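Inicio | Revista | Talleres | Pruebas | Suscripción | Contacto

La pinza que aprende de tu mano

Llevo desde mayo con el kit de Grorkeo encima de la mesa y todavía me cuesta recogerlo por las noches. Es una pinza de mano, con dos dedos en forma de cuña y almohadillas estriadas, que se maneja como unas tenazas de cocina mientras la cámara lo graba todo. Con esas grabaciones se entrena después un brazo robótico, ¡y el brazo no hace falta tenerlo en casa el primer día!

El montaje me llevó una tarde (14 tornillos, una llave que viene en la caja y un manual bastante claro, salvo la página de la calibración, que leí tres veces). Los marcadores cuadrados en blanco y negro van junto a la base de cada dedo y sirven para saber cuánto se abre la pinza.

Luego empieza lo bueno. Probé con tazas, con pinzas de tender y sobre todo con tela, que es donde más se disfruta y más se sufre: un paño nunca cae dos veces igual, y hay que cogerlo por el borde sin arrastrar el resto. Al terminar tenía 1.402 demostraciones guardadas. El programa Kettani, incluido en el precio, descarta solo las tomas borrosas y recomienda unas 3.000 para tareas con textiles, así que me queda faena.

¿Pegas? El cable es corto y la empuñadura cansa a partir de la primera hora. En el taller de Ellirham donde lo presté un par de semanas pidieron lo mismo que yo: una versión para zurdos.
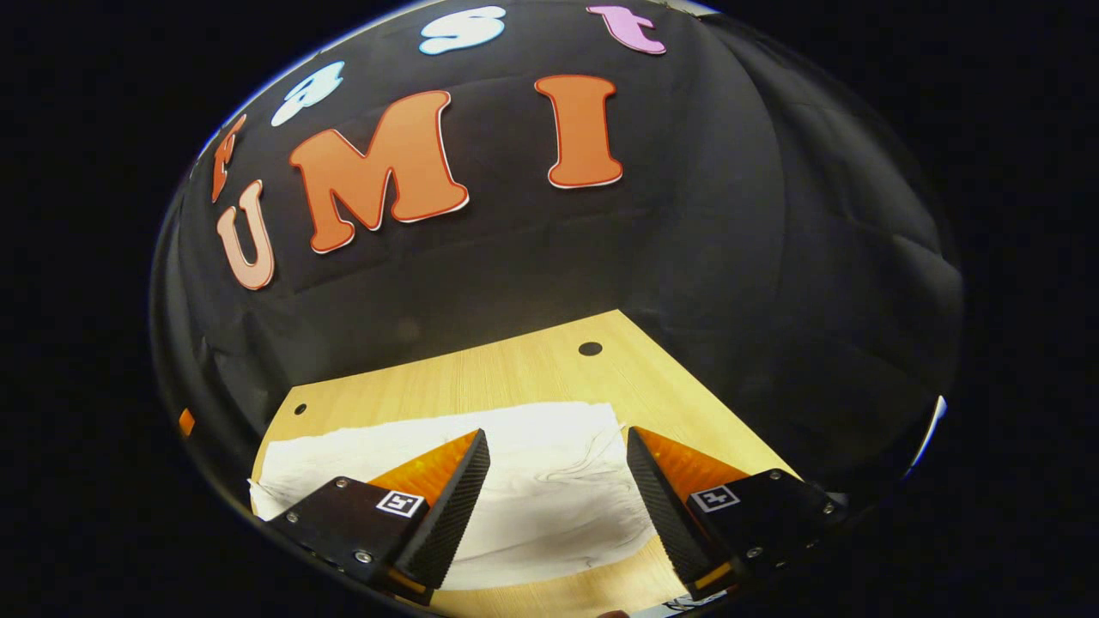
Yo me quedé en 1.000 tomas con toallas pequeñas y lo que más noté fue la muñeca, comenta Hindcombe en el foro de la revista; con un alargador y descansos cada media hora la cosa mejora mucho.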